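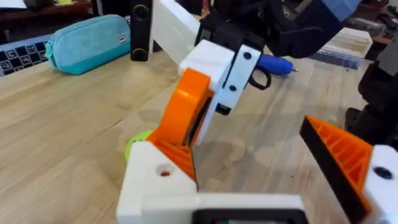

Orange and white printed parts over a light wooden tabletop.

The Case for Publishing the Tolerance

May 21, 2020

Most product documentation gives a dimension as a single number. A shelf is 300 mm deep. A hinge cup is 27 mm across. The reader is expected to treat these numbers as facts about the object, and most readers do. They are facts about the drawing. The object is something near the drawing, and how near is a question the documentation usually declines to answer.

My argument is that any company selling a part meant to fit another part should print the tolerance next to the dimension, in the same type size, on the public product page. I hold this view for hardware, furniture fittings, plumbing adapters, storage inserts and replacement knobs.

The usual objection is that ordinary buyers do not understand tolerances. I worked for several years on the catalog team at Edum, which sold cabinet fittings to small workshops and to people repairing their own kitchens, and I heard this objection at every meeting where the subject came up. The evidence offered for it was always the same. Customers never asked about tolerances, therefore customers did not want them. The support inbox told a different story if one read it with any care. Customers did not use the word. They wrote that the second drawer runner was tighter than the first, or that the peg went into three of the holes and had to be hammered into the fourth. Every one of those messages is a question about tolerance, written by someone who had not been given the term.

A plus-or-minus figure is not difficult. People cope with it on bathroom scales, in oven temperatures and in delivery windows. A line reading "27 mm, plus or minus 0.2" takes two seconds to read and tells the buyer whether to drill first and measure later or the reverse. Leaving it out does not simplify the decision. It moves the decision to the kitchen floor, with the drill already out.

Sepehr Najafi, who ran purchasing at Daneshvar when I dealt with them, put the counterargument better than my own colleagues did. His position was that a published tolerance becomes a promise, and a promise has to be inspected. If the page says plus or minus 0.2, somebody must measure parts from each batch, record the results and reject what falls outside. That costs money. A supplier selling at low margin will either raise the price or publish a figure so wide that it has no value. He had seen both.

I accept the first half of this. Inspection costs money. But the cost of not inspecting is also paid, by a different party, and it is paid in small amounts that do not show up in any account. A buyer who receives a fitting that does not fit will file it down, shim it with a folded bit of card, or throw it in a drawer and buy another. Very few return it. The supplier's return rate stays low, and the low return rate is then cited as proof that the parts are good.

The second half, the uselessly wide figure, seems to me an argument in favor. Suppose two firms sell the same nominal adapter and one publishes plus or minus 0.2 while the other publishes plus or minus 1.5. The buyer has learned something of real use before spending anything. At present both pages say 27 mm and the only visible difference is the price, so the sloppier part wins.

There is a further point about home printing and small-batch manufacture, where the habit of giving bare dimensions has been carried over without much thought. A molded part from a settled production line varies little from one piece to the next, and its errors tend to run in the same direction. A printed part varies with the machine, the filament, the orientation on the bed and the settings someone chose. Two prints of the same file from two machines can differ by more than the clearance the designer allowed. Yet the files are shared with one number per feature, and the comments beneath them fill up with people reporting that the fit is perfect and people reporting that the fit is impossible. Both groups are correct. Neither has been told what clearance the designer assumed, so neither can say why.

Heikki Hyvönen maintained the parts library for Nokudum, a modular shelving project, and his practice there is the one I would recommend. Every connector had three entries: the nominal size, the clearance built into the model, and the largest deviation he had measured in his own prints. The third was the important one. It was not a guarantee and he did not present it as one. It was a statement of what one person with one machine and a pair of calipers had found, with the method written underneath. Anyone whose printer did worse knew at once that the connector needed to be scaled. The comments on his files were short.

That practice points to a compromise for firms worried about promises. A tolerance can be published as a specification, which is binding, or as an observation, which is not. "Measured on 300 pieces in September, spread of 0.3 mm" commits the seller to nothing about the next batch. It still gives the buyer far more than the bare figure does. Biltorano printed observations of this kind on its packing slips for a time. I have not been able to find out why it stopped, and I would be wary of anyone who claims the answer is obvious.

Some dimensions do not deserve this treatment. The overall height of a bookcase can vary by 3 mm without consequence unless it is going under a beam. The width of a decorative plate hardly matters at all. A sensible rule would limit publication to mating features, meaning any surface or hole that must meet another part. On a typical fitting there are very few of these, and the designer already knows which they are, because the drawing marks them. The tolerances exist. They are sitting in a file at the factory, they were agreed with the toolmaker, and in many cases they are already being checked. The work of publication is largely the work of copying a column from one table into another.

I would also ask that the units be consistent. Catalogs that give the body of a part in inches and the thread in millimeters force a conversion, the conversion gets rounded, and the rounding error can be larger than the tolerance under discussion. Pick the unit the part was designed in and use it for every mating feature on the page. Converted values can go in parentheses, to enough decimal places that converting back returns the original number.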